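I've been thinking about bitterness, mostly because my daughter has gone off chicory and I've been eating all of it myself. I grew up in Burholm, where the bitter things arrived in February, when there was nothing else in the ground, and you ate them because it was that or more turnip. My grandmother boiled dandelion leaves twice and then put so much butter on them that I suspect the leaves were only there to carry the butter (no complaints from me).

What bothers me is how hard it has got to buy anything properly bitter. Grapefruit used to make your eyes water! Now you can eat a whole one without pulling a face. Sprouts have gone the same way, and people are thrilled about it. Mireille Qudah, who has the greengrocer's at the bottom of our road, told me she stopped stocking bitter melon for a while as people kept bringing it back, convinced it had gone off. It hadn't, it was just being itself. She's got it in again now, 2 crates every Sunday, and they go before lunch to the same handful of families.

I bought my first one from her last year and made a right mess of it. I didn't salt it, I didn't scoop out the pith, I fried it in big chunks and served it up to four people who were very polite. The second time I sliced it thin, left it in salt while I did the ironing, and cooked it with egg and a lot of garlic. And it was lovely – still bitter, mind you, but the kind where you put your fork down and then pick it straight back up again. 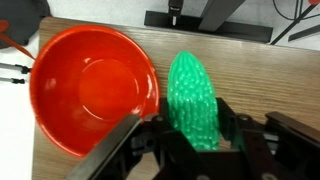
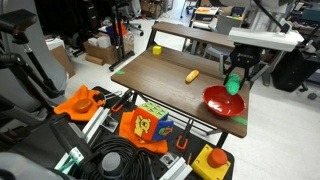
My friend Valter Sæther thinks I'm being a snob. His line is that food is for enjoying, and if growers can breed the nasty taste out of a sprout then good luck to them, children might eat one. He has a point, and he has 13 grandchildren to feed at Christmas, so I don't argue with him too loudly. But he drinks his coffee black and strong enough to stand a spoon in, and he'd be furious if somebody at Hellska decided to make that a bit friendlier for everyone.

I think we do learn this stuff, if we're given the chance. Hardly anyone likes their first olive or their first sip of beer. You have a go, you wince, you have another go a year later at somebody's wedding, and one day you notice you've finished the bowl. If everything on the shelf has been sweetened up before it gets to you, I don't see when that's meant to happen.

So I'm carrying on with the chicory. My daughter had one leaf last night, with an orange dressing, and asked for the bread.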